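From: Annelies Strebel
To: sorting list
Date: Jul 13, 2026
Subject: Re: [sorting] Lost & found, what goes in which bin

Brigitta, all,

Quick one before I have to go and let the plumber in. Have read yours twice, answers in between, sorry for the state of it, I'm typing on the small keyboard.

Brigitta Wyss wrote:

> Hello everybody
>
> I did the lost property on my own last week and I'd like us to agree on a few things before the summer fair, because at the moment each of us does it differently and the next person has to start again. When I came in there were things on the shelf, things on the windowsill, and a carrier bag hanging on the door with two jumpers in it and no note.
>
> 1. Do we sort by kind (toys, kitchen, glasses) or by where it was found? The old sheet says where, but half the tickets are missing.

By kind. Please. I know the old sheet says where and I know who wrote it (me, in April, with a cold). It doesn't work. People who come in asking say "I've lost my sunglasses", they don't say "I've lost something in the garden room". Half of them have no idea where they were when they lost it, or they'd have gone back and got it themselves.

If there is a ticket, leave the ticket on. If there isn't one don't invent one.

> 2. The metal bins. Are we keeping them? They are heavy and they scratch the table, and the small things all slide together in the bottom. Hofstetter has plastic crates on offer and I could pick some up.

Keep them for now. They don't tip over when a child leans in and you can wipe them out with a cloth. The plastic crates we had before from Jirkel went brittle in the sun and I was picking bits out of the gloves for weeks. If they scratch, put a towel under. Lift it, don't drag it. There's an old green towel in the cupboard under the sink that nobody will miss.

But yes, agree about the small things. It's all right with five or six bits in, you can see the lot in one go. Past that you're rummaging.

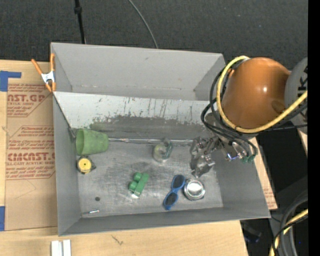
So what I'd suggest is one bin as the first stop, everything small goes in there when it's handed over, and whoever is on that evening empties it into the proper boxes. Not the next morning. The bin should be empty when you lock up. Then we need these boxes and no more:

Glasses and sunglasses, the shallow box with the lid. Line it with something soft, lenses were scratched last time and the lady was very nice about it but still.

Cups, tubs, jars, picnic stuff. Plastic cups get a rinse before they go in. Anything glass goes at the back of the shelf standing up, NOT in a box with other things on top.

Toys. Loose blocks too, even a single one. I know it looks silly keeping one block but there's a child somewhere who wants it, and we did once get a mother in after 2 weeks asking for a single piece.

Tools and bits. Tape measures, screwdrivers, keys without a tag. Tape measures get their own corner I think, they seem to be breeding.

Tins. Look inside before you put a tin away! Open it over the table. We had one with a ring in it and it sat there over the winter holidays.

Clothes stay on the rail as they are.

> 3. How long do we keep things? I was told four weeks, then I was told until the end of the season. The Dirken shop takes toys and kitchen things but wants them clean and by the box.

20 days for ordinary things. Write the day on a bit of tape and stick it on. Glasses longer, until the end of the season, people put off looking for those and then need them all at once. Anything with a name on it, we ring. Anything that looks worth money goes in the office drawer and gets written in the book, page at the back, with your initials.

Dirken is fine by me. I'd been taking them to the place behind the station but the parking is awful. Could you ask if they want cups as well or only full sets? Last year they sent half a box back and I had to carry it up the stairs again.

> 4. The clamps. There was one on the corner of the bin with nothing under it and I took it off, then someone put it back. Is it for something?

We use the orange ones for the list. Paper on the corner, clamp over it, so it doesn't wander off. If there's no list then there should be one, please print another. It's the file called lostlist on the desktop, the second one, the first is the old version and prints sideways.

They can stay on when there isn't any paper, does no harm. Watch your fingers, the spring is strong.

> 5. Money. I spent 1330 on nothing but boxes and labels if I add up the whole of last year for all rooms, which seems a lot for things that aren't ours.

It does seem a lot. A good part was the labels from Protov that wouldn't stick, I think we bought them twice. Masking tape and a thick pen from now on. Looks worse, stays on. I've got 2 rolls at home I'll bring in.

No more boxes until we've used up the ones under the stairs, there's a whole stack behind the folding chairs. Somebody tall needed for the top ones.

> That's all from me. I don't mind how we do it as long as it's one way. I can write it up nicely if somebody tells me what we decided.
>
> Brigitta

Yes please do write it up, yours will be more readable than this. One page, big letters, and put it on the inside of the cupboard door where the rota is. The rota can go lower.

Few more things while I think of it.

Single gloves, keep them pegged together in a row on the string, don't pair up ones that are nearly the same. It's been done.

Umbrellas go in the stand by the door, open them out first if they're wet or they smell.

Water bottles, empty them. I shouldn't have to write that down but I opened one in April and I'm writing it down.

If somebody comes and says something is theirs, ask them to tell you what it looks like before you bring the box out. Be friendly about it. Most people are glad you asked. For sunglasses ask the colour of the frame and you'll know straight away.

And when you've emptied the bin, give the bottom a wipe, there's always sand, and feel along the edge where the slope meets the floor becuase coins and hair grips get stuck there. I had a whole earring out of it.

For the fair itself I'd put the table near the entrance so people go past it on the way out. Things laid out flat, toys at the front, glass at the back. The office drawer things don't come out. I can do the first half if someone takes over after lunch, reply to the list and not just to me please, last time I had three people say yes privately and they all turned up.

Plumber's at the door. Will look at replies tonight

Annelies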